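Hiring a room at Werholm: your questions answered

We get a lot of lovely emails at Werholm, and a good many of them ask the same few things, so we have gathered the answers on one page. Please do read through before you book, and if your question isn't covered, ring us or pop in and we will happily talk it over with you.

Which rooms can I hire?

There are three: the Barine Room upstairs, the Urquhart Room on the ground floor, and the Long Room, where we hold the Sunday lunches. The Barine Room is carpeted and quiet and suits choirs, reading groups and anyone who likes an armchair. The Urquhart Room has a hard floor and is the one to ask for if your group makes things, mends things or spills things. The Long Room is for parties, suppers and bigger meetings, and it gets the best of the evening light – couples planning a small wedding tend to fall for it straight away.

How do I make a booking?

Email or telephone is best. Tell us the date you have in mind, which room you fancy, how many people you are expecting and a little about what you will be doing. Danylo Zinchenko looks after the diary and will write back to you himself, usually by the following day, though do give him a bit longer in September when all the evening classes start up again and his inbox gets rather full.

We can pencil a date in for a week without any money changing hands. After that we need your form and deposit, or the date goes back into the diary.

How much is the deposit?

For a regular class or a daytime meeting in either of the smaller rooms, we don't ask for one at all. For a private party in the Long Room the deposit is £300, and you will have it back in full within a fortnight as long as the room is left as you found it. We have very rarely had to keep any of it, and when we have it has nearly always been to do with candle wax on the floorboards. (Candles in lanterns are fine. Candles in saucers are not, however pretty they look.)

Does the hire time include setting up and clearing away?

Yes, I'm afraid it does. Please allow yourself more than you think you need, especially at the end, when everyone is tired and there always seems to be one more box to carry to the car. If there is no booking before yours we will often let you in early to put your things down, so it is well worth asking.

Are tables and chairs included?

They are, in all three rooms, and there is no extra charge. The folding chairs live in the tall cupboard by the stairs. Do let us know beforehand if you would like the room laid out in a particular way and we can send you a plan to scribble on. If you would rather bring your own tables that is fine too, so long as the feet have rubber on them.

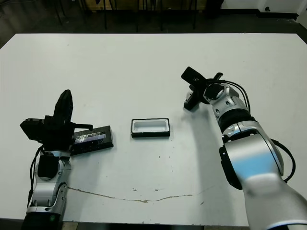
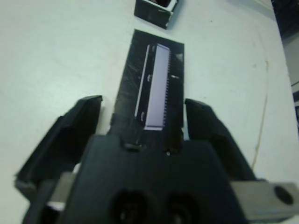 Both pictures: white tabletop, Urquhart Room.

Can we use paint, glue and clay?

In the Urquhart Room, yes, and with our blessing! The tables in there are working tables and have the marks to show for it, so nobody is going to follow you round with a cloth. We do ask that you cover them if you are using anything oily, or ink that won't wash out, and that clay goes home with you instead of down the sink. For the other two rooms, have a word with us first. Pencils and watercolours are generally fine upstairs, but the carpet and acrylic paint have met before and did not get on.

Is there a kitchen?

A small one, shared between the ground floor rooms. It has a kettle, an urn, a fridge and an oven that runs a little hot at the back, so turn your trays halfway through. Cups and saucers are included in your hire. You are very welcome to bring in your own food or a caterer, and we only ask that leftovers don't stay in the fridge overnight.

Can I play music?

Of course. The Trinex speaker in the Long Room will work with most phones, and Danylo can show you how to connect it if you arrive a few minutes early. Music needs to be off by eleven in the evening. Our neighbours are kind and patient people and we would like to keep them that way.

Is the building accessible?

The Urquhart Room, the Long Room, the kitchen and the accessible toilet are all on the level, with a ramp at the side door. The Barine Room is up a flight of stairs and we don't yet have a lift, which we are sorry about. If someone in your group would find the stairs difficult, tell us and we will do our very best to swap you to a downstairs room at the same price.

Where can people park?

There are 2 marked bays by the side door for blue badge holders. Everyone else will need to use the streets nearby, which are free in the evenings and at weekends – mornings in the week are harder, and the bus is often quicker.

What if I have to cancel?

Life happens, and we try to be fair about it. Give us a fortnight's notice and there is nothing to pay. With less notice than that we charge half the hire fee, unless somebody else takes the date, in which case we will let you off. Moving your booking to another day is free the first time.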